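# Family Names on the Ristitz Ship List

Project report by Wojciech Krajewska, 22 Jan 2024

## Why I chose this list

My project is about the passengers who left the port of Ristitz for Zemport in the late 1800s. The archive keeps one bound ship list with 100 names. I wanted to learn how the spelling of a family name changed after arrival.
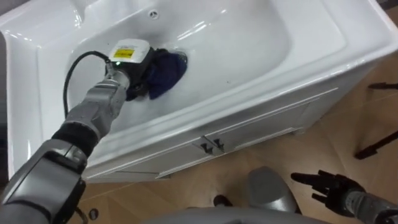

## Sources

I used the ship list, the parish books and the town newspaper. The newspaper index covers around 2000 notices, but many are only one line long. The parish books are in good condition – only the pages for April are stained by ink.

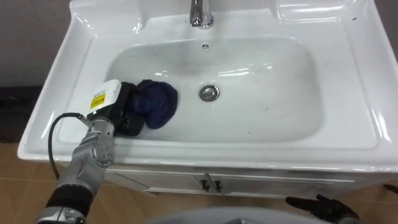

## Method

I took 25 names and searched each one in all the sources. When two spellings looked close, I compared the birthplace and the name of the father. If these did not agree, I left the person out.

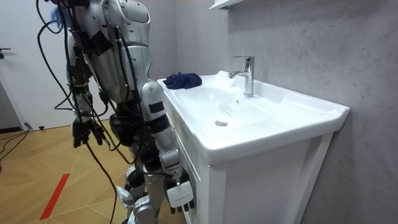
## The Drekex family

This family gave me the most work. The clerk wrote the name in two ways on the same page, and the newspaper used a third one. A baptism record connects the father with his brother, who already had a shop in Zemport.
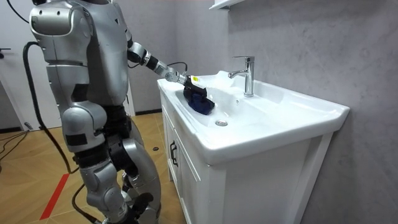 The Iyamu boarding house appears in the newspaper many times, and several passengers gave it as their first address. Its advertisement promises clean beds and "a basin in every room". I imagine a bowl and a jug on a small table, far from a white vanity with its sink set against the wall. The house book is lost, so I could not check how long the guests stayed. I would like to look next for the tax rolls of that street, which the archive has not yet put in order.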